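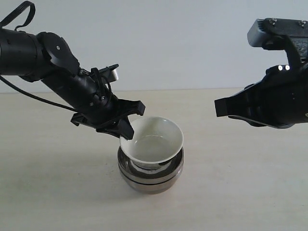
Oľga Procházka had sold kitchenware for Hasico for 3 years before she inherited her aunt's, and she approached the estate as she would any stock. Each item was entered in the Flastgate ledger by material, diameter and condition. The bowls gave her trouble. Two were metal and stacked without difficulty. The white one belonged over them, according to her aunt's shelf list, and the list was specific: metal, metal, white, in that order, on the left side of the pantry.

She measured the white bowl twice. It was no family heirloom. The shelf list gave it a line of its own and a value of 2,390 crowns, underlined.

Mohit Garg came on Tuesday to appraise the lot. He turned the bowl over, tapped the rim with a fingernail and listened.

"Forty crowns," he said. "Possibly less."

"She wrote 2,390."

"Is there a date?"

There was a month, March, and after it the number 81. Oľga had taken it for an item number. She went back through the ledger. Item 81 was a colander.

"What happened in March of 81?" Mohit asked.

"She left my uncle."

He wrote 40 on his form, then waited with the pen above the next column. Oľga took the bowl from him, set it on the two metal ones and struck the line from the sale.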